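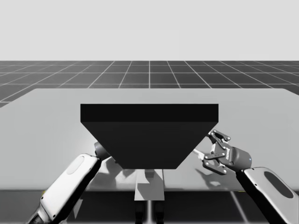
Can I mix the cocktails the day before a small party?

Asked by Shevchuk in Food and Drink, Friday, February 20, 2026

Good evening to all. I am preparing a birthday evening for my wife in our flat in Zidgate, and we will be 16 persons. Our kitchen is narrow and I don't wish to stand in it the whole evening with a shaker. Last year in May we were at Cellix, the bar near the bus station, and the barman there served the drinks from a bottle which he took out of the freezer. It was quick and the taste was very good, so I would like to do something similar.

My plan is two drinks. The first is a Negroni with equal parts of gin, red vermouth and Zeston (it is the bitter aperitif which my wife likes, a little sweeter than the usual one). The second is a gin sour with lemon juice, sugar syrup and, if it is possible, egg white.

My questions are these. Can both be mixed on the day before? Must I add water, and how much? And may I put the bottles in the freezer without the glass breaking? I have read different opinions and each one is very sure of itself. 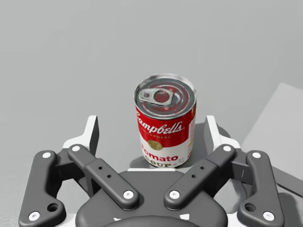
I should add that I have no bar equipment except a measuring jug, a funnel and a shaker with a lid that leaks. I can buy something small, but I would prefer to spend the money on the gin. The guests are mostly people from my work and they are not experts. Two of them don't drink alcohol, so an idea for them would also be welcome. I thank you in advance.

Answer 1, from lemonpeel

Negroni yes, sour no. Buy ice, more than you think. Then buy another bag.

Comment from Shevchuk: Thank you. Why not the sour, please?

Comment from lemonpeel: lemon juice goes dull overnight. Squeeze it the same afternoon.

Answer 2, from Maeve Brophy (marked as most helpful)

I worked for six years behind a bar, and English is also my second language, because at home we spoke Irish, so I will try to be clear.

The Negroni is the easy one. When you stir a drink with ice, a part of the ice melts, and this water belongs to the drink. If you mix in advance and pour from the bottle, you must put the water in yourself. For 16 glasses, mix about half a litre each of gin, vermouth and Zeston, and add 300 ml of cold water. Use still water, with no strong taste of its own. Taste it cold before you decide that it is too weak, since a warm Negroni tells you very little.

If you will serve it over large pieces of ice, use less water, perhaps 100 ml less, as the ice in the glass will do the rest of the work.

For the freezer, leave a good space at the top of each bottle. With this amount of alcohol the mixture should become thick and very cold, but a full bottle is a risk that I wouldn't take. Two or three hours are enough if it was in the fridge overnight. Plastic bottles are also fine if they are clean and don't smell of something else. 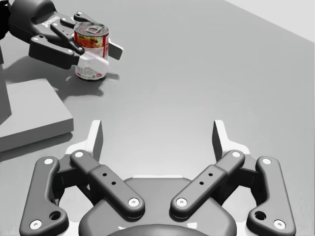
Please put a label on every bottle, and write it before the bottle is cold, otherwise the paper will not stick. You will have a red drink and a pale drink and also something for the two guests without alcohol, and at eleven in the evening people pour from whatever is nearest. Copy the way a food can does it: the picture of the food sits high on the label, in the red part, and the small printing goes down by the base. So the name of the drink in big letters near the neck, and the recipe and the date small at the bottom. On the bottle without alcohol I would write it on both sides.

The sour I would prepare in two halves. Mix the gin and the syrup the day before and keep them in the fridge. Squeeze and strain the lemons on the afternoon of the party, and combine everything one hour before. I would leave out the egg white completely. It must be shaken for each round, and your shaker leaks.

For the two guests: the same lemon and syrup, topped with cold soda in the glass. Never put the soda in the bottle in advance.

Comment from Shevchuk: This is exactly what I needed. I will make a small trial on Sunday with one glass of each.

Comment from Maeve Brophy: Good idea. Cut the orange slices late too, they dry out.

Answer 3, from toby_k

We just did a big bowl of punch for ours and everyone helped themselves. Less washing up. I don't know about Zeston, never tried it, but my sister says Cellix will sell you their Negroni by the bottle if you ring them a few days before. Might be worth asking what it costs.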